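件名: Re: [Raltden-ml 428] 作業台の天板と皿立てについて

Raltden共用室メーリングリストの皆さま

428番のご質問に返信します。長くなったので項目を分けました。急ぎの方は「3. 奥に並んでいる小物」だけ読んでください。全員に関係するのはそこです。

> 共用室の木の作業台について教えてください。
> 自宅でも似た感じの、幅の狭い板をはぎ合わせた天板を使おうと
> 考えています。手入れはどのくらい必要でしょうか。水を使う作業を
> しても大丈夫ですか。
> それから、台に出ている木の皿立てですが、平たい皿でも安定して
> 立ちますか。うちの皿は縁の立ち上がりがないので、市販の水切りだと
> 前に滑ってきます。
> 小物の置き場所も参考にしたいので、台の様子がわかる写真が
> あればお願いします。

1. 皿と皿立て

皿は無地の平たいもので、Treltanoの単品売りを買い足してきました。台の上でよく使うのは鮮やかな青緑寄りの青とクリーム色で、ほかに水色があります。重ねてしまうと下の色がわからなくなるので、使わない分はなるべく皿立てに戻しています。

皿立ては、明るい色の木の台に丸棒が並んで立っているだけのものです。平たい皿は棒と棒の間で斜めに寄りかかります。まっすぐ立てたい方には物足りないかもしれません。私は斜めで困っていません。購入時の控えでは2242円でした。今も同じ値段かどうかは確認していません。

市販の水切りで滑るという件は、皿の下の縁が当たる面がつるつるしているのが原因ではないかと思います。Plernellの売り場に丸棒式のものが何種類か置いてありますので、皿を一枚持って行って試すのが確実です。棒の間隔が広すぎると、薄い皿は大きく傾いて隣の皿に当たります。

ご希望の写真を貼ります。

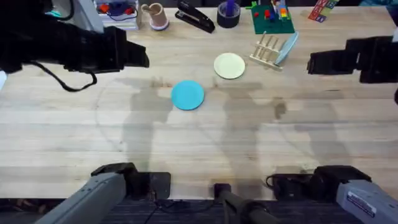
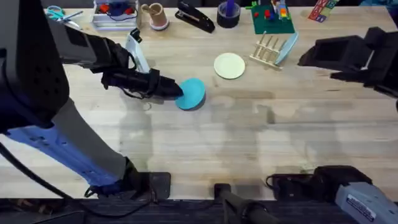 三枚目は天板の木目です。
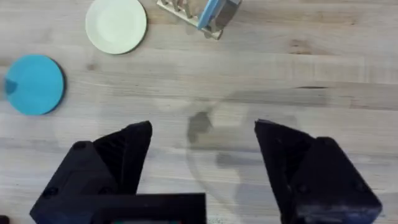
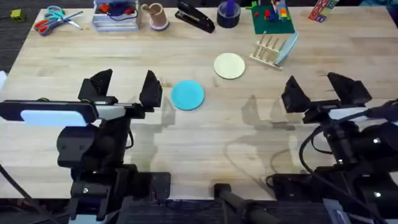 2. 天板

天板の幅は186センチあります。細長い板が横向きに走っていて、板ごとに色の濃さが少しずつ違います。節も小さいものがいくつかあります。

三枚目の右寄りに細く暗い線が見えています。継ぎ目のような、割れのような線です。次に油を塗るとき、爪で引っかかるかどうかを確かめておきます。引っかかるようなら細かい紙やすりを木目に沿ってかけてから塗ります。段差がなければそのままにします。

油はBednarekの無色を使っています。これまでに5回塗りました。手順は次のとおりです。

・台の上の物を全部どける。
・固く絞った布で拭き、一晩乾かす。
・布に油を少し取り、木目に沿ってのばす。
・しばらく置いて、浮いた油を乾いた布で拭き取る。
・翌日まで物を置かない。

次は7月に塗るつもりでいます。日にちが決まったらこのリストに流します。

水については、こぼしてもすぐ拭けば染みは残りませんでした。ただ、濡れた皿を平らに置いたままにすると丸い輪が残ることがあります。洗った皿は流しの脇で拭いてから台に持ってきてください。ご自宅で毎日水を使うのであれば、油仕上げより塗膜のある仕上げのほうが楽だと思います。その場合の塗料は使ったことがないので、詳しい方がいたら返信をお願いします。

3. 奥に並んでいる小物

台の奥側は小物の列になっています。一枚目では、左の奥に赤や青の物が入った入れ物があり、その隣に紙コップ、右のほうにホチキスとテープ台が続きます。二枚目には、持ち手が青緑のはさみも写っています。

置き方の決まりは細かくしたくありませんが、次の三点だけお願いします。

・手前と中央は作業に使うので、小物は奥の列に戻す。
・はさみは刃を開いたまま置かない。
・入れ物の中のコードは、束ねてから入れる。

コードは一枚目のとおり、中でほかの物と絡まっています。束ねる紐を引き出しに入れておきますので、見かけた方がほどいてくださると助かります。

紙コップは、下に敷いてある白と薄紫の丸い台も含めて、持ち主がわかりません。捨ててよいものか判断できないので、心当たりの方は返信してください。

4. 自宅に置く場合

共用室と同じ長さにする必要はないと思います。皿二枚と皿立てを並べて、手前に手を動かす余裕があれば十分です。奥に小物を並べるなら、その分の奥行きを見込んでください。うちでは奥行きを足りないまま買ってしまい、皿立てを棚に上げることになりました。

皿立ての寸法が必要でしたら測ってお知らせします。

共用室 備品係

コメント

油の件、無色でも塗った直後は少し色が濃くなりますよね。うちの棚板は一か月ほどで落ち着きました。

428番を書いた者です。詳しくありがとうございました。皿立ては丸棒式にします。お手数ですが、棒の間隔を測っていただけますか。

塗膜のある仕上げを台所で使っています。拭くだけで済むのは楽ですが、傷がついたときに部分的に直せません。そこは油のほうがいいです。

紙コップは私ではないです。丸い台のほうも見覚えがありません。

はさみ、二つあったうちの一つが見当たらないのですが、どなたか持ち出していませんか。

返信する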